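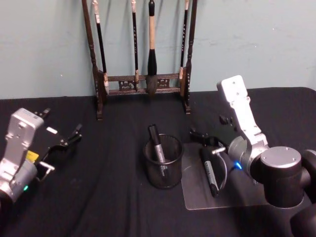

Den Pinsel niemals auf der Spitze abstellen, immer hängen lassen, so lautet der Rat von Ehsan Zamani, und man merkt in der kleinen Schreibstube von Drustwood schnell, dass er ihn nicht zum ersten Mal gibt. Wer einen guten Pinsel in den Becher stopfe, der brauche sich über krumme Striche nicht zu wundern, meint er, und lacht dabei so freundlich, dass sich auch die Ertappten nicht lange schämen müssen.

Seit November trifft sich in Drustwood wieder die Kalligraphiegruppe, und wer schon einmal an einem dunklen Abend dort vorbeigekommen ist, der weiß, wie einladend es aus den Fenstern leuchtet. 21 Anmeldungen sind für den neuen Kurs eingegangen, deutlich mehr, als man sich im Sommer noch hätte träumen lassen, als die Gruppe nach dem Auszug aus den alten Räumen in Proltham kurz davor stand, ganz auseinanderzugehen. Jetzt wird in zwei Gruppen geschrieben, die eine am Nachmittag, die andere ab 19 Uhr, und ein paar ganz Eifrige haben schon gefragt, ob sie nicht zu beiden kommen dürfen. (Sie dürfen, wenn ein Stuhl frei ist!)

Besonders gefreut hat man sich über den Pinselständer aus dunklem Holz mit seinen gedrechselten Pfosten und den kleinen durchbrochenen Schnitzereien unten an den Querleisten. Er stammt aus dem Nachlass des Schreibwarengeschäfts Kurik, das viele Ältere noch kennen werden, und hat nun auf einem schwarzen Tuch seinen Platz bekommen. Vier Pinsel hängen daran, mit den Spitzen nach unten, wie es sich gehört: drei schlanke mit dunklem Stiel und dazu ein richtig dicker mit hellem Griff und schwarzem Haar, vor dem die Neulinge einen gehörigen Respekt haben. Mit dem wird in den ersten Stunden ohnehin noch nicht geschrieben, denn zuerst kommen die einfachen Striche an die Reihe, waagerecht, senkrecht und dann wieder waagerecht, bis die Hand ruhig wird.

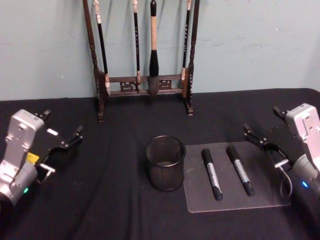 Wer nun denkt, das müsse doch furchtbar langweilig sein, der sollte einmal bei der Nachmittagsgruppe hereinschauen. Da wird geplaudert und Tee getrunken (die Kannen stehen sicherheitshalber im Nebenzimmer, nachdem es im vergangenen Jahr einen ganzen Stapel gutes Papier erwischt hat), und wenn jemandem ein Strich gelungen ist, wird das Blatt herumgereicht und von allen Seiten gelobt. Für Notizen und für die Namen auf den Übungsblättern liegen Stifte bereit, die nach der Stunde bitte wieder in einen der Becher zurückwandern sollen. Für Stifte ist so ein Becher nämlich genau richtig, da ist auch der strengste Pinselfreund einverstanden.

Papier und Tusche stellt die Gruppe, dafür wird ein Beitrag von 10 Euro für den ganzen Kurs erhoben. Eigene Pinsel darf man gern mitbringen, auch alte, die vielleicht seit Jahren in einer Schublade liegen und denen man nichts mehr zutraut. Ausgewaschen wird mit klarem Wasser und ohne Seife, danach streicht man das Haar sanft in Form und hängt den Pinsel an seiner Schlaufe auf. Ein zweiter Ständer wäre sehr willkommen, und wer noch einen auf dem Dachboden hat, kann ihn jederzeit während der Kurszeiten vorbeibringen.

Im Frühjahr sollen die schönsten Blätter im Lesecafé Sotomayor gezeigt werden, das seine lange Wand dafür freiräumen will. Bis dahin wird fleißig geübt, und zwei Plätze sind in der Abendgruppe noch zu haben. Anmelden kann man sich direkt in der Schreibstube, am besten kurz vor Kursbeginn, wenn die Tische gerade gedeckt werden.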